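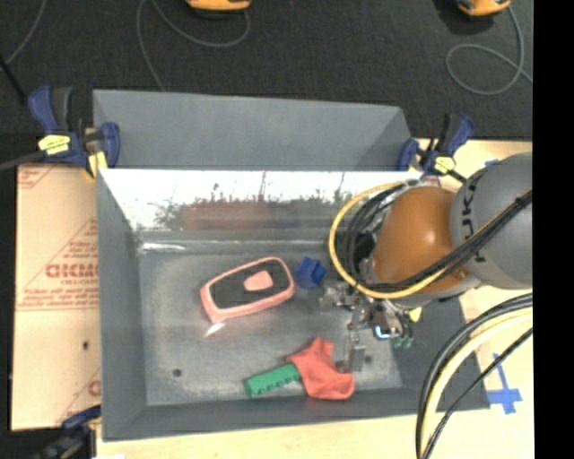

Hi, and welcome to Pumville Language School! I started teaching evening classes in a room above a bakery on Skemier Street, with 16 borrowed chairs and a whiteboard that never wiped clean (we still have it, sorry). These days we have three classrooms and a kitchen that's always short of mugs.

We teach Turkish, Spanish and English to grown-ups, mostly beginners. Groups stay small and lessons run 50 minutes – long enough to get talking, short enough that you can still make dinner. I like to get people chatting on the first night, mistakes and all, so please don't cram beforehand!

The Turkish course uses the Özkan readers, which I learned from myself and still love for their silly stories about a lost goat. Bring a notebook and we'll lend you the rest.

New groups start every November. Come and sit in on a class for free – we're in Room 303, up the stairs and left past the coat rack.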